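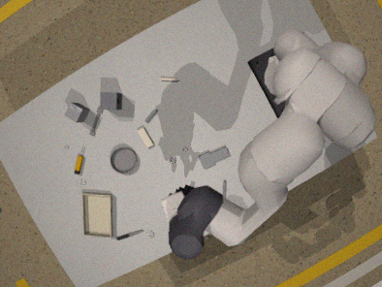
Last updated: September

By Trevor Inskip

It took Gebremedhin Nigatu nearly 30 months to find the money for his second film, and about as long again, he says cheerfully, to find somebody who could play the ferryman. Tridwood, a quiet love story set on a river in flood, finally starts shooting next month with a cast of seven and a leading lady, Staniforth by stage name, whom most of us know from those noisy police dramas.

I met him over a very long breakfast (his eggs went cold, mine didn't), and he talked about her the way some people talk about their grandchildren.

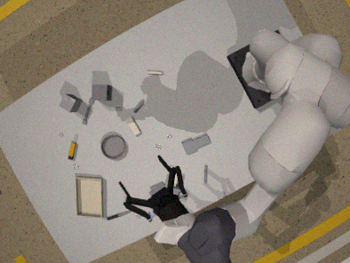 Nigatu wrote the script in four weeks at his sister's kitchen table, and he has been cutting it ever since. He likes plain rooms and few props, and wants you watching the faces. A pale grey tabletop set over a speckled brown floor, with a black gripper held above its near edge, is much nearer his taste in colour than anything in those police dramas, and he'd happily paint the ferryman's whole cottage in those shades.

The songs come from Gituton, who recorded them in one go before supper. Nigatu played me two of them on his phone, and we ordered more toast.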